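Findthorpe Community Network -- Members' Forum
Board: Television and Entertainment
Topic: Coverage of the Cleltstead cast birth announcement

FJemal_Moderator
Posted Dec 1, 2018
Members are advised that the several separate topics opened on the announcement by two former Cleltstead contestants of the birth of their son have been merged into this one. The standing rules of the board apply. Discussion of the program, its cast and its coverage in the press is welcome. Speculation about the health of the mother or the child is not, and posts of that nature will be removed without further notice.
Feven Jemal
Moderator, Television and Entertainment

harbour_lights
Thank you for merging the topics. I should like to extend my congratulations to the couple, who were in my judgement the most agreeable pair the program has produced. They were engaged in the final episode of the second season and I recall a good deal of doubt on this board as to whether the engagement would last until August.

I would, however, register an objection to the manner in which the news was released. Florkum magazine published the name of the child before the parents had done so on their own accounts. A publication that describes itself as a friend of the cast ought to observe a higher standard.

pelham_r
With respect to the previous member, I do not believe the sequence of events was as described. My understanding is that the couple granted Florkum an exclusive, and that the magazine was entitled to publish first under that arrangement. Exclusives of this kind are ordinary practice. The parents are shown in the accompanying interview discussing the choice of name at some length, and it is difficult to see how that could have been obtained without their consent.

harbour_lights
I have read the interview. Consent to an interview does not establish consent to the hour of its release. The mother's own post included the words "a little earlier than we planned", which I take to refer to the article.

pelham_r
She may equally have been referring to the birth.

Quillon50
I write as a subscriber to Florkum of long standing. The article carried a note at its foot stating that it appeared with the agreement of the family. I would have thought that settled the matter. The more legitimate complaint, in my view, concerns quality. The piece ran to 18 photographs, of which 8 were stills from the program that every member here will have seen many times. The nursery, which was promised on the cover, received a single paragraph.
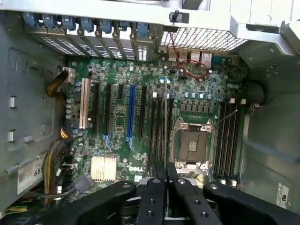
I would add that the online edition divided the gallery across so many pages that I abandoned it before reaching the portrait of the grandparents. My sister was kind enough to lend me her printed copy, in which the portrait occupies a full page and is very handsome.

tamarack_jo
May I ask whether the name has been confirmed? Two spellings are in circulation. The program's own page gives the middle name as Jelinek and the magazine gives it as Jelínek, with the accent.

Quillon50
The accented form is correct. It is the maiden name of the maternal grandmother, who appeared in the hometown episode and served the dumplings.

tamarack_jo
I am obliged to you. I remember the dumplings. I had also understood from that episode that she disapproved of the match, so the choice of name is a pleasing one.

pelham_r
She did not disapprove of the match. She disapproved of the proposal to move to the coast. The episode was edited in such a way as to favour the other impression, a point I raised at the time.

harbour_lights
It was raised at the time and it was answered at the time. She stated at the table that she considered him unserious. No amount of editing places those words in a person's mouth.

pelham_r
The camera was on the father when the words were heard. I maintain that they were taken from a separate conversation.

FJemal_Moderator
The editing of the hometown episode has its own topic, which remains open and which presently stands at 50 pages. Members wishing to continue on that subject are asked to do so there. Replies here should be confined to the announcement and its coverage.

tamarack_jo
Understood. Has there been any word as to whether the family will take part in the reunion special? The previous host indicated that new parents would be invited to appear by video.

Quillon50
Florkum reports that they have been asked and have not yet replied -- I would not expect an answer before the new year.

harbour_lights
I trust that the family will be permitted to announce that decision themselves.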